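Manzano Street Swap and Reuse Room
Minutes of the regular meeting, 14 April 2023

The meeting opened at 6:30 in the back office. The agenda was accepted with one change: the item on bins was moved ahead of the item on shelving. Minutes of the previous meeting were approved with a correction to the spelling of Ukwood.

1. Money

The account stands at $3,384 after the payment for the front door lock. The electric bill has come in but is not yet paid. It was noted that the Brusix order for tags and twine was billed twice. The second charge has been disputed and the firm has agreed in writing to refund it. No other questions.

2. Donations since the last meeting

The log shows 93 drop-offs. Most were clothing and kitchen goods. Small household items are still arriving mixed together in grocery bags, with toys, bathroom things and cups all in one bag, and they take the longest to put away. Two drop-offs were turned down, both for mattresses. The sign by the door already says we do not take mattresses, but it hangs behind the door when the door is open. It will be moved to the outside wall.

3. Mixed bins

This item took up most of the evening. The gray metal bins have been used for unsorted small items since the plastic tubs cracked. Members agreed that they hold up well and are easy to wipe out, but things sit in them too long. A hairbrush can end up next to a plush toy, and neither should go to the shelves in that state.

The question was whether to sort at the door or at the table. Sorting at the door was tried last August and led to a line on the sidewalk. Sorting at the table means the bins fill up on busy mornings. After some discussion it was agreed to keep sorting at the table and to empty every bin before closing, even if this means staying late.
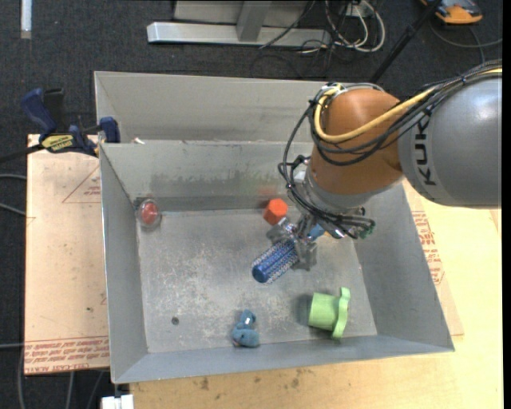

It was also agreed that brushes and combs will be handled separately from now on. Used ones will be washed in hot water with dish soap, left to dry bristles down on a towel, and checked for hair before they are priced. Any brush with bent or missing bristles goes in the trash. One member asked whether we should take used brushes at all. A vote was held and the practice was kept, 7 to 2, to be looked at again after the summer.

Plush toys go in the laundry bag, never straight to the toy shelf. Toys that cannot be machine washed will be wiped down and set aside for a second look. Cups and other tableware go to the kitchen cart. Containers with lids are to be opened and emptied before they are put out – last month one was sold with sewing pins still in it, and the buyer brought it back.

The floors of the metal bins are scratched. A member asked if they should be painted. The general feeling was that paint would chip and come off on the donations. A cut piece of rubber matting was suggested and will be tried in one bin first.

4. Shelving

The Konus shelf unit by the window leans to the left when the bottom row is empty. Heavy items such as pots and irons will be kept on the bottom row for now. A wall bracket will be bought, up to $20, and fitted before the next open morning. The quote from Ukwood for a new unit was read out and found too high. It was left on file.

5. Labels

The old color dots have run out. New dots are on hand in green and yellow only. Green will be used for this month and yellow for next. Items still carrying a dot from the winter are to be marked down to half price, and anything left after that goes in the free box out front.

6. Other business

The faucet in the back sink still drips. A new washer has been bought but does not fit and will be exchanged.

A request from the school on Manzano Street for craft supplies was approved. Yarn, buttons and fabric scraps will be boxed up for pickup.

The key to the side gate is missing from its hook. Whoever has it is asked to bring it back.

The meeting closed at 7:55. The next meeting will be in the same room, and the shelf bracket and rubber matting will be first on the agenda.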